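Looking After Mugs, Teapots and the Rest of the Tea Things

Nov 12, 2022

The clocks have gone back, the heating is on, and in our house that means the kettle hardly gets a rest between breakfast and bedtime. I had a good turn-out of the crockery cupboard at the end of October (long overdue, I'm afraid!) and it set me thinking about all the little things I've picked up over the years about keeping cups and pots in decent order. Some came from my grandmother, some from the back of packets, and a fair few from getting it wrong.

Tea stains inside a mug

Bicarbonate of soda is still the thing I reach for first. Put a teaspoonful in the mug, add just enough water to make a paste, and rub it round with a damp cloth, going gently over the ring near the top where it always seems to be worst. Leave it for 30 minutes if the stain is an old one, then rub again and rinse well. I used to go at mine with a scouring pad, and I have one poor white mug that now stains twice as fast as the others because I scratched the glaze all over, so do please learn from me there.

For a coffee stain that won't shift, try a denture tablet in warm water overnight. It feels a bit silly buying them, but a box lasts for ages and they're lovely for the inside of a flask as well. Rinse the mug two or three times before anyone drinks out of it.

Mugs with a coloured inside are kinder to live with than plain white ones, I find, as the tea doesn't show nearly so much. They still want cleaning, mind you! Run a finger round the inside and if it feels at all rough or filmy, out comes the bicarb.
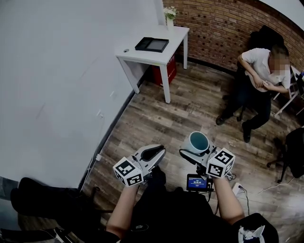
Chips and cracks

A tiny chip on the foot of a mug is nothing to worry about, though it can scratch a polished table, so I rub it smooth with a scrap of fine wet-and-dry paper (I use 200 grit, dipped in water) and give it a wash afterwards. A chip on the rim is another matter. I don't drink from those any more. They go to the windowsill for pencils, or to the shed for plant labels, and I have a whole row of them out there now, looking quite cheerful.

If you're not sure whether a line in the glaze is a proper crack, tap the mug lightly with a fingernail. A sound one rings, and a cracked one gives a dull little clack. Don't pour boiling water into a doubtful mug to find out. I did that once with a tall blue one from Dalen and spent the rest of the morning mopping tea out of the cutlery drawer.

The teapot

There are two schools on this, and I grew up in the one that says never wash a teapot, only rinse it. These days I do wash mine, but I leave the washing-up liquid out of it and use hot water and a soft bottle brush. The spout is where the trouble gathers. A pipe cleaner bent over at the end will get most of it, and if it's really clogged you can fill the pot with hot water and a tablespoon of bicarb, right up until it comes out of the spout, and go off and do something else for 40 minutes.

Always put a pot away with the lid off. I keep a sugar lump in the ones that only come out at Christmas, as my grandmother did, and they never smell musty.

Descaling the kettle

We have dreadfully hard water here. Half white vinegar and half water, brought to the boil, then switched off at the wall and left till it's cool, does the job very nicely. Boil it up with fresh water twice afterwards and throw that water away, or you'll have the oddest cup of tea of your life. Lemon juice works too and smells a good deal nicer, though it takes more lemons than you'd think.

Putting everything away

Stacking mugs one inside another is how most of mine got their chips, so if you have the room, stand them in a single layer and put a narrow shelf in above them for the next lot. Hooks are fine for light cups, but check them now and then with a firm tug. Saucers and plates can be stacked quite safely with a square of kitchen paper between each, and old felt or flannel is even better for the good ones.

Leave everything to dry properly before it goes in the cupboard, and if the shelf smells a bit stale, a saucer of bicarb at the back will sort it out in a few days. Change it when you think of it. I do mine when I change the one in the fridge.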